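Thread: cleaning the counter nook in 103. It's a small built-in shelf, a box of paper tissues, a tray and one electrical plate, and it gets done badly more often than any other surface on the floor.

1/ The Umevitz building has one of these nooks in every suite. Brown wood-grain laminate top, matching back panel, beige side wall. The top takes hand traffic all day. The back panel mostly takes splashes.

2/ Start with the cloth. Microfiber, green for us, folded in quarters. Folded gives you eight clean faces if you keep track of them. Wadded up gives you one face and a lot of guessing.

3/ Cleaner is Purkum neutral, 10 ml in a 400 ml bottle, topped up with tap water. Stronger leaves a film on wood-grain laminate that you only see at a low angle. Then it takes two rinses to get off.

4/ Spray the cloth. Do not spray the nook. There is a three-pin socket and a switch in the middle of the back panel, just above counter height, and a trigger sprayer at that distance will put mist on it.

5/ The paper box is wiped in place. One hand holds it on the side and front edge, the other works the top. If you don't hold it, it slides and you end up polishing the laminate with its base.
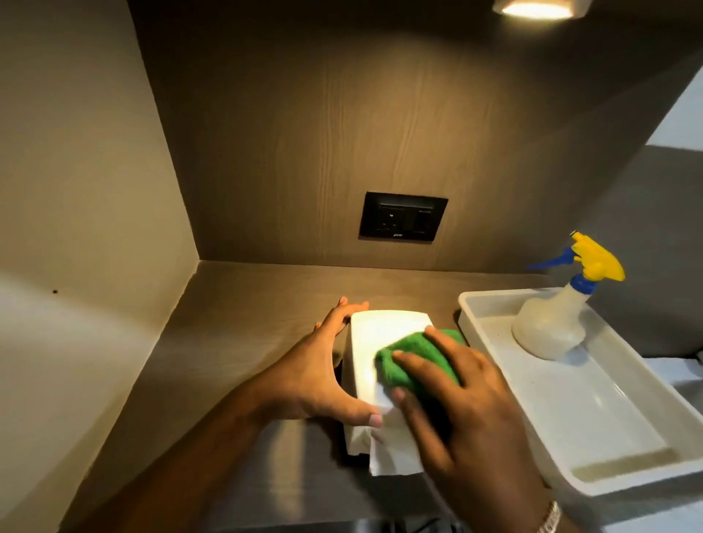
6/ Wipe the top from the back toward you and stop short of the front slot. The sheet hanging out of it picks up moisture the moment a damp cloth touches it. If it does get damp, pull that one and throw it away.

7/ Orange-brown marks on the top of the box are the usual complaint. I don't know the source in every suite. Treat them as a dye stain: damp cloth, 60 seconds of contact, wipe, look again. Repeat once.

8/ If it hasn't moved after the second pass, leave it. Scouring pads take the shine off the white surface and the dull patch then holds dirt faster than the original surface did. A box that stays stained goes on the replacement list.

9/ The electrical plate is black and shows every print. Dry cloth only, along the plate, corners last. The small logo under the socket is printed. Go easy on it. I have seen them half gone from alcohol wipes.

10/ Next is the tray, the part people skip. It is white, shallow, with raised sides, and it sits there to catch whatever the bottle drips. Whatever it catches dries as a yellowish residue in the low end.

11/ Proper method is to lift the bottle out, wipe its base, wipe the tray, put the bottle back. Quick method is to leave the bottle in one corner and wipe the rest flat-handed. Quick is fine on daily rounds, provided the bottle comes out on the weekly.

12/ Either way, flatten your fingers on the cloth so it covers the floor of the tray. A bunched cloth rides over the inside edge where the floor meets the rim, and that edge is where the residue collects.
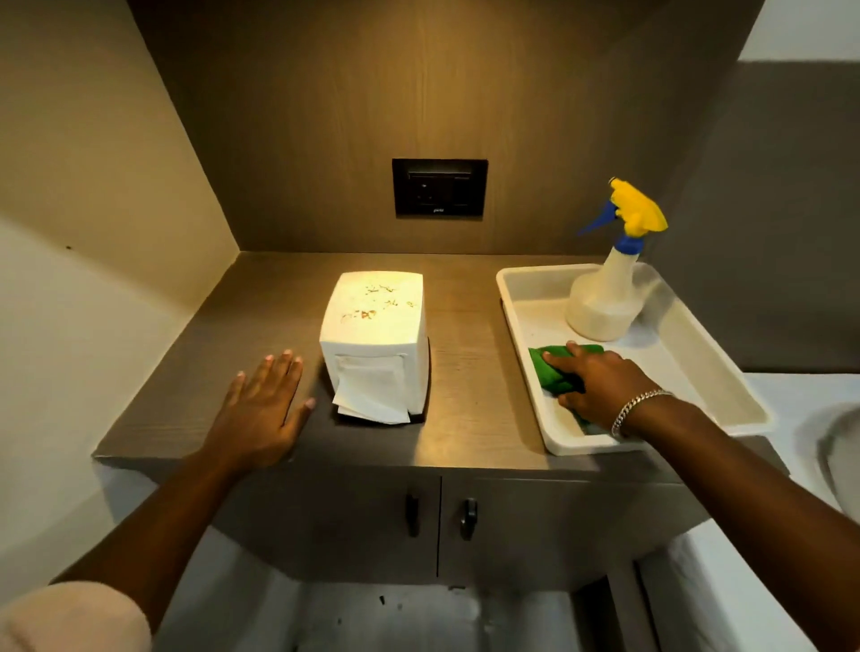 Benik Fitout & Care

13/ Free hand flat on the counter while you do the tray. It keeps your weight off the cloth arm and you will feel grit on the laminate that you can't see under a warm downlight.

14/ About that light. A warm lamp straight overhead turns the middle of the counter yellow and leaves the corners dark. Inspect the corners with a flashlight held level with the surface. I would have specified a strip along the front edge. The fit-out was Hubáček's and the lamps were already in when we got the contract.

15/ Counter top last. Fresh face of the cloth, along the grain, overlapping each pass by half. Run a fingernail wrapped in cloth down the joint where the counter meets the back panel. That joint is a butt joint with a thin bead of sealant, and water that sits on it swells the board underneath.

16/ We replaced two tops in January for exactly that. Both had swollen at the back joint, on the side where the tray normally stands. Laminate itself was in good condition. The board below it was soft enough to push a screwdriver into.

17/ Nozzle position: turn it to off before you set the bottle down. A trigger left open weeps into the tray, and then you're cleaning the tray again tomorrow.

18/ Time for the whole nook is under four minutes once you have done a few. Cloth goes in the wash bag afterward, no fabric softener. Softener coats the fibers and they stop picking anything up.

19/ Revised sheet is dated 28/04/2018 and is taped inside the door of the supply closet. The older one says to spray the surface directly. Please take it down if you find a copy.

Comments (4)

gridline_ops
What do you use on the beige side wall? Ours has small dark spots near the counter and the neutral cleaner does nothing.

Benik Fitout & Care
Try a damp melamine sponge on a hidden area first, very light pressure. If the spot is a chip in the finish it won't clean off at all.

wetfloorsign
Softener thing is real. Lost a whole batch of cloths that way.

laminate_and_co
Is the 400 ml bottle filled to the neck or to the shoulder? Ratio changes a bit.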